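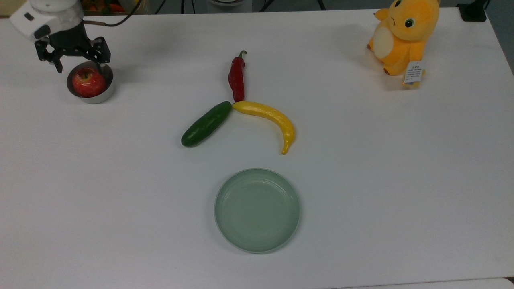 How do you clean fake fruit and veg without wrecking the paint? Got a whole tub of play produce from a neighbor, some of it sticky.

Warm water, drop of dish soap, soft cloth. Wipe, don't soak. Soaking gets water in through the seam and then you have mold inside and it's trash.

## More from me (orig poster, Vaughan Hoani)

Ok should of added more. It's for a pretend grocery corner, opening in October. Most of the tub is the Jendlow set, 39 pieces. Cucumber has all those little bumps and grime sits in them. Chili has a curly stem, scared of snapping it. Also a metal bowl, and a plush that goes with it, tag still on. Can they all go in the same wash or no?

**bultmont_mom**

No on the same wash. Do it like this

- Bumpy stuff: old toothbrush, soft one, go in circles. Rinse fast under the tap, shake, towel.
- Chili: hold it by the body, never the stem. Cotton swab for the curl.
- Apples: cloth only. The streaks are just paint on a lot of them and they rub off if you scrub. Same with the brown tip on a banana.

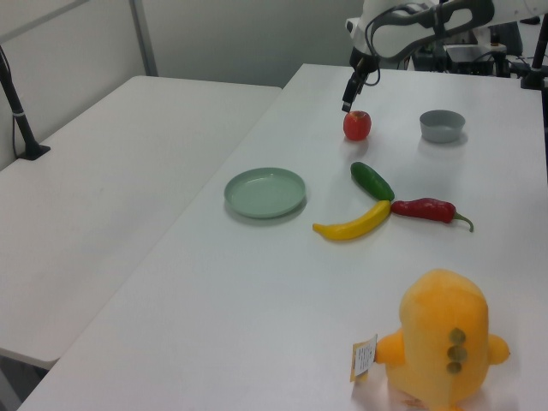 - Plush: read the tag first. If it says surface wash then do that, damp cloth and air dry. If there's buttons, tug each one before a little kid gets it. Loose ones get sewn or come off.
- Bowls and plates: regular dish soap, metal one dry right away or it spots.

Leave it all out on a towel overnight. I did nearly 10 pounds of this stuff for our church nursery, took 2 evenings.

**sriwong413**

just use baby wipes lol

works on mine. sticky label gunk needs cooking oil, rub it in, wait 10 min, then soap. dont use nail polish remover, it ate the face off a Soltwood pear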